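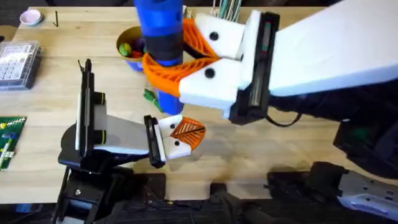

Fig. 1. Wooden table top with the two arms.

4. Setting up the Ferudus light bar and the Texier mixer for an evening disco

Please read this section completely before you carry anything into the room. It is written for customers who hire the equipment without a DJ. If a DJ is included in your booking, he or she will do all of this, and you need only chapter 2 (access and parking).

4.1 Choosing the place

1. Put the disco at the short side of the room, facing the dance floor. The dancers should not have to pass behind the speakers to reach the bar or the toilets.
2. Check that there is a wall socket close to you which is not used by the kitchen. Caterers often connect a coffee machine late in the evening, and then the music stops for everybody.
3. Ask the venue if there is a sound limiter. If yes, ask also which sockets are connected to it. Write the answer on the hire sheet.

Note: In old houses such as the Bundurent barn, the floor is not level. Use the rubber wedges from the accessory bag under the feet of the stand.

4.2 Light bar

1. Open the tripod fully and tighten the lower screw by hand. No tool is necessary.
2. With two persons, lift the Ferudus bar on to the top of the tripod. One person holds the bar, the other one puts in the safety pin.
3. Hang the safety wire around the tripod and close the hook.
4. Connect the power cable, then raise the bar step by step, the same height on both sides.
5. Choose the programme "Slow" for the first dance. The programme "Party" starts with a white flash, so please keep it for later.

CAUTION: The lamps become hot. Keep drapes, balloons and paper flowers away from them. Wait 5 minutes after switching off before you touch the bar.

CAUTION: The flash effect can be unpleasant or dangerous for guests with epilepsy. Ask the couple before the party. The flash can be locked with the small switch on the back of the bar.

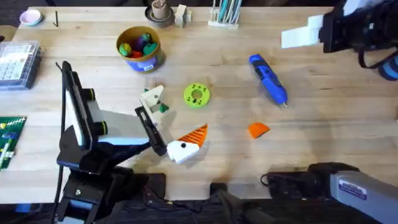 Fig. 2. Small parts on the work table.

4.3 Mixer and speakers

1. Turn all the volume controls of the Texier mixer to zero.
2. Connect the speakers first, left and right, with the thick black cables. The cables click when they are in the right position.
3. Connect the laptop or telephone to channel 1 and the microphone to channel 2.
4. Switch on in this order: laptop, mixer, speakers. At the end of the evening, use the opposite order.
5. Play the song of the first dance from the beginning to the end. Walk once around the room while it plays. If it is too loud at the table of the grandparents, turn the nearest speaker a little to the outside.
6. Try the microphone with the person who will give the first speech, if this person has already arrived.

Note: Please download the music before the party. In many country venues there is no mobile signal, and the guest Wi-Fi is usually not strong enough when 100 telephones are connected.

Note: Switch the telephone to flight mode. Otherwise the ringtone is heard through the speakers.

4.4 If something does not work

No light at all: check the fuse in the plug. Spare fuses have the order number 1655 and are in the lid of the cable box.
Sound only on one side: exchange the two speaker cables at the mixer. If the silent side changes, the cable is broken.
A deep humming noise: connect the laptop and the mixer to the same socket strip.
Whistling: the microphone is too near to the speaker. Go behind the line of the speakers.
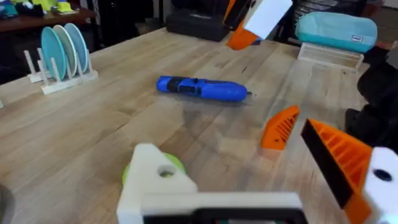

Grullness Event Hire, Disco and Lighting Department

Questions about this section can be sent to Jérémie Hervieu at the hire desk. Please give the booking number and the name of the venue. From September the desk is also open in the evening, until 10 pm, and you can telephone during your party.

Chapter 5 explains how to pack the cables and return the boxes.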